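Notebook, two-arm sim cell (Flekden)
15 Jan 2024
Entry by Kvido Gajdoš

Picked up where Dalibor left off. The open item was the left arm stopping short over the cabinet top on some resets and pushing into it on others. His note from the last entry says "tool offset or table height, did not have time." I started with the table height as it was the quicker one to rule out.

Cabinet model: origin is at the floor, as it should be. Collision box for the top and the visible top agree. I dropped a test block on it and the block came to rest on the surface with no gap and no jitter. So the cabinet is fine and I left it alone. The drawers are still separate bodies with their joints locked. Do not unlock them for now, the Vurley export has the slide limits the wrong way round and I have not fixed that.

Then the tool offset. The left gripper file was swapped in August and the offset was carried over from the old one. The old gripper was shorter. Difference comes out at 37 mm along the approach axis, and that explains the pushing. It does not explain the stopping short. I changed the offset in the cell config only, not in the shared gripper file, because the Claser setup reads the same file and I do not want to break it on them without asking.

After the change I ran 20 resets with the same target pose over the cabinet. The pushing is gone. Stopping short still happened on 2 of them. Both times the shoulder joint was close to its limit at the start of the move, and the planner took the long way round and ran out of its time allowance. So that one is a start pose problem and has nothing to do with the tool.

New home pose for the left arm: elbow a bit higher, shoulder turned in toward the cabinet. Saved as home_left_b. The old one is still there as home_left_a in case somebody has scripts that call it by name. Right arm home pose not touched.

Ran another batch from home_left_b and got no stops. Saved a view during the check and pasted it in.

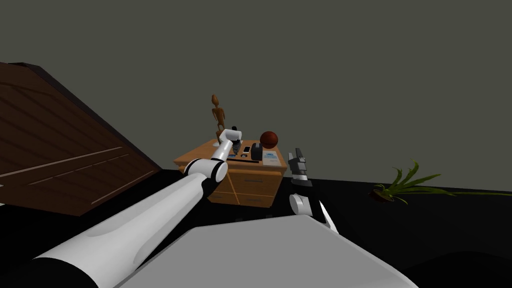 Left gripper over the cabinet top by the figurine, right gripper by the side of the cabinet. View from behind the arms.

Things I went through after that, in the order I did them:

Contact settings on the fingers. Friction on the left fingers was still at the default. Set it to the same value as the right ones. I would like both sides to behave the same before anyone starts comparing grasps. The ball is the worst object for this and it will roll if the cabinet gets bumped, so I locked it during the offset check and unlocked it afterward.

Figurine. It has a very small footprint and was tipping on reset, before either arm had moved. Cause was the spawn height, a hair inside the cabinet top, so the solver kicked it out on the first step. Raised it by 2 mm. It now settles and stays up. If it starts falling over again, look at the spawn height before you go looking at the arm.

Booklet at the front corner. Its collision shape is a plain thin box and that is good enough. I had thought about moving it farther in from the edge to give the right gripper more room, but Dalibor wants the layout kept as it is so old runs can be compared with new ones. Left it.

Plant. Its leaves had full mesh collision switched on, which was eating a lot of step time for something neither arm goes near. Switched collision off for the leaves and kept it for the pot. The reset is noticeably quicker. I did the same check on the big wood panel on the left, but that one is a simple box already and there was nothing to gain.

Right arm. I only did the routine pass: joints moved one at a time through their range, gripper opened and closed, log read back. One warning about the wrist joint being over its speed limit for a single step at the start of a run. I think this comes from the controller gains being loaded after the first step instead of before it. Moved the load call up in the startup script and the warning has not come back. I want to see a few more days of logs before I cross it off.

Backup of the config before my changes is in the cell folder, marked "before offset". If you need to go back, copy that over the current file and restart the whole cell. Reloading the scene alone keeps the old offset in memory. I lost a good part of the morning to that.

Weekly check list now has 7 entries, I added "confirm tool offset matches gripper file" near the top. Please tick it off properly when you do the check, with initials.

Still open:
Ask Hinojosa side if they rely on home_left_a. If they do not, remove it.
Drawer slide limits in the Vurley export.
Talk to the Claser people about putting the new offset in the shared gripper file. Until then it lives in our config and has to be carried over by hand with every update.
Planner time allowance. I did not raise it, and with the new home pose we may not need to, but I have only tried targets over the cabinet top so far.

Added later, same day: Dalibor Šťastný read this through and asked whether the camera pose was changed along with the home pose. It was not. He also asked for the joint logs from the two short stops, so I put them next to the config backup. He will rerun them with the old home pose and the new offset and write up what he gets in the next entry.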